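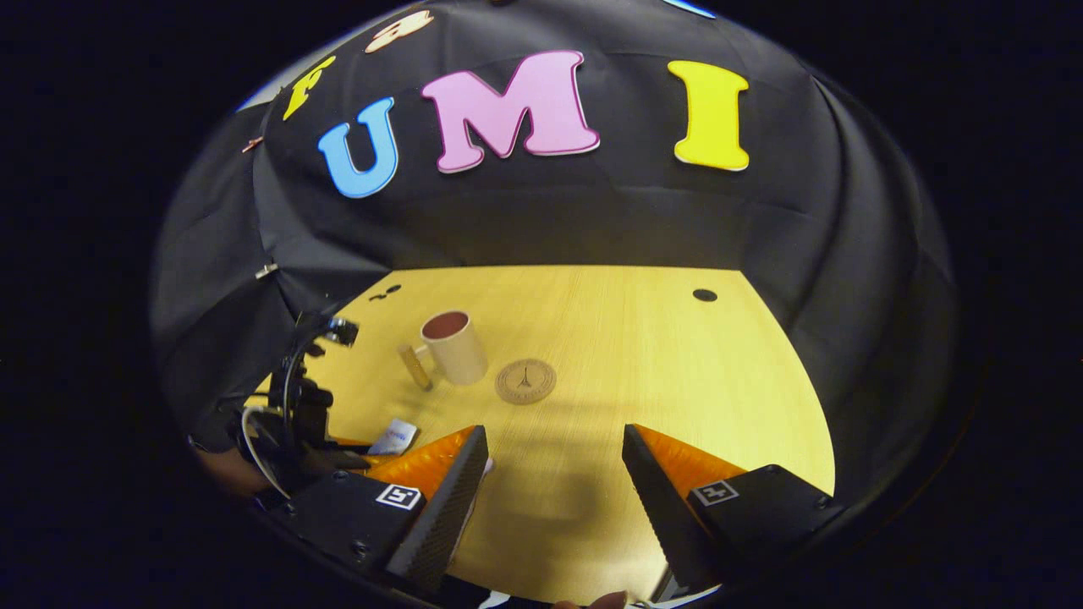
# Hustitz tabletop backdrop set (black), with the letter pack

Reviewed by Bergþóra Grímsdóttir, June 24, 2024

I sell second-hand crockery and small kitchen bits from a back room in Drarnstead. Most of it is mugs, with some coasters, egg cups and the odd teapot. I needed a dark background that would go up on an ordinary table and come down again when I wanted the table for wrapping. I bought the Hustitz set from Kpodo and have been using it for 18 weeks. I paid full price for it and for the letter pack, which is sold separately.

## What you get

The main set is one piece of black cloth, a bag of metal clips, and a thin leaflet. The cloth is 200 cm on the long side. There are no poles or stand in the box, so you need something to hang it from. The product page does say so, but well below the price, and I can see people missing it. I hang mine from a rail that was already up, and clip the sides lower down.

The letter pack is a bag of big cut-out letters in bright colours, each with a paler outline, plus a few plain shapes. Pins are included. There is also a cardboard tray to keep the letters flat, and mine split at one corner in the first week. I now keep them in a shallow drawer.

Everything together weighs 1,131 g on my parcel scales, including the drawstring bag it came in.

## The cloth

The cloth is the best part of the set. It has a dull surface and doesn't throw light back, even with a lamp fairly close. My old background was a shiny polyester sheet and every picture had a grey patch in it where the lamp was. With this one, cream and white china shows up clearly and I spend a lot less time fixing things afterwards.

It creases. It arrived folded very small, and the fold lines were still there after two nights on the rail. I ironed it on low from the back, which got rid of most of them. Since then it has picked up new ones, mainly down the sides where it hangs towards the table and gets pushed about. In the middle, where you need it smooth, it's easy enough to pull it straight before you start. If you want a perfectly flat black behind your things, buy paper on a roll.

It also collects fluff. I have a cat and I go over it with a sticky roller before each session. Dust from old boxes shows up badly too. Washing it at 30 has been fine – no fading that I can see, and nothing came off on the other things in the machine. It took most of a day to dry.

The hem is straight on three sides and a bit wavy on the fourth. I put the wavy side at the top.

## The clips

Small metal clips with a decent spring. They grip the cloth well and haven't left holes or rust marks. I tend to use one higher up and one close to the table on each side that needs it, and move them about until the folds sit where I want them.

I have two complaints. The jaws don't open wide, so they won't go over the edge of a thick tabletop. Mine is too thick, so the lower clips can only hold cloth to cloth, or cloth to something thinner. And they're stiff. That's good once they're on, but after putting up and taking down the whole thing a few times in one afternoon my thumbs knew about it. Anyone with sore hands should think about buying a softer set. The ordinary plastic ones from a market stall would do the job.

## The letters

I wasn't sure I needed these. I bought them to put a name or a word up behind a group of things, and for the price they were worth trying.

The colours are strong against the black. Yellow is the easiest to read, pink is nearly as good, and the blue is a little quieter but still clear. The pale outline does a lot of the work and keeps the edges sharp from across the room. They're big, so four letters in a gentle curve is a comfortable amount for this width of cloth once you allow for the drape. Longer words have to go on two rows, and then you're running out of space for whatever you are putting in front.

Getting them level is fiddly. The cloth moves when you push a pin in, and by the time you've done the last letter the first one has tipped over to one side. I gave up trying to get mine straight and let them tilt. If it matters to you, lay the cloth on the floor, pin the letters there and hang it up afterwards. It takes longer but they do stay closer to where you put them.

The pins leave tiny marks in the cloth. I can find them if I hold it up to a window, and I can't see them when it's hanging. They also leave holes in the letters, so it's worth using the same ones each time.

The pack could do with more vowels. I ran short of E almost at once.

## Using it on a real table

My table has a light yellowish wooden top with a fine straight grain, and one of those round black cable holes near a back corner. It was sold as a desk. I had planned to put the cloth over the table as well, and the leaflet suggests doing that, with one sweep from the back wall down to the front edge. I tried it and didn't like it. Mugs don't sit level on the folds, and anything brown or dark blue sinks into the background.

What suits me better is to bring the cloth down only as far as the back of the table and leave the wood bare. You get a plain line where the two meet, and the buyer can see the thing standing on something. Pale wood is kind to cream pottery and to tan and brown things. A round tan coaster with a darker border looks right on it, and a fine engraved pattern shows up better there than it does on black.

The cable hole does get into pictures if you shoot wide. I crop it, or move the things over to the other side. I've seen people put a plant on theirs.

For mugs, I turn the handle to one side and keep them clear of the cloth, so there is a bit of table behind. If they stand too close, the bottom fold touches them and you lose the outline. Mugs with a dark inside need more light from above than you'd expect, or all you see is a black hole with a rim. That's true of any background, but black makes it worse.

## Compared with the Horkholm

I borrowed a Horkholm folding backdrop for a fortnight before I bought this. It's a stiff board in three panels, black on one side and white on the other. It stands up by itself and takes seconds to put out. For single small items it's easier to live with than the Hustitz, and there is nothing to iron.

It's too low for me, though. A teapot with a tall lid went over the top of it, and the hinges show as two lines down the back. You can't pin anything to it either. It also needs a big flat space to store, and mine would have ended up behind the wardrobe getting bent. The Hustitz cloth goes in a bag on a hook.

If you only photograph jewellery or cups, and you have nowhere to hang a cloth, I'd get the Horkholm.

## Ordering and service

The Kpodo website was straightforward. Delivery took longer than promised and the box had been opened and taped up again, but nothing was missing. I wrote to them about the split tray. They answered the next day and offered a new one, then sent a second letter pack in place of it, which at least solved the problem with the E's.

The leaflet has four drawings and hardly any words. The drawing for the clips has them upside down.

## How it has held up

The cloth looks the same as it did in the first month, apart from the creases. One clip has lost its spring. The letters have gone slightly soft at the corners from being handled, and one of the yellow ones has a dent where I leant on it. I wouldn't give them to small children and expect to get them back in good order.

## Marks

- Cloth: 5 out of 5
- Clips: 3 out of 5
- Letters: 4 out of 5
- Tray and leaflet: 1 out of 5

Overall I'd give it four. I would buy the cloth again at the same price. The letters I'd buy if they were reduced, which they seem to be quite often, and I'd ask first how many of each you get.

**Added later:** a couple of people asked whether the grey version is the same cloth. I've only handled it in a friend's kitchen, but it felt thinner and you could see light from the window through it. The black doesn't let any through on my rail, and there's a window right behind it.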